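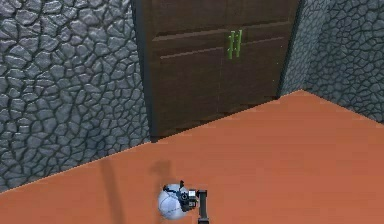 Figure 3. Wrist view in the Skokar cabinet task, with the gripper at the white sphere and the green handles further back.

4.2 Does the camera matter more than the gripper?

I went into this part pretty sure the gripper would decide everything. We had two heads to try on the same arm, the stock one and the narrower Ryu, and I gave each of them 200 simulated episodes with the same controller and the same starting poses. The Ryu did better at picking up the sphere, but only by 7 episodes, and I wouldn't hang a paper on that!

What really moved the numbers was where we put the camera. With the wrist view (Figure 3) the policy gets a close look at the ball and the fingers, and it also gets the arm's own shadow on the floor, which I suspect it was using as a cheap depth cue. When I turned shadows off in Barkmont for one Sunday run, the stock gripper started closing early – far too early, in some cases. 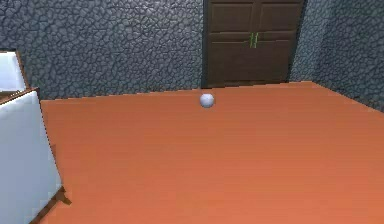
The wider view has the opposite problem. The ball is tiny at our input resolution, so the policy finds the green handles easily (they're so bright against the dark wood) and then gets sloppy about the grasp. I tried cropping, and I tried a bigger encoder, and the crop won by a mile for a lot less compute.

Feeding in both views fixed most of this for either gripper. It did slow the Utero controller down to 8 updates per second from 10, and the Ryu seemed to mind that more than the stock head did – I come back to the timing in Section 4.3.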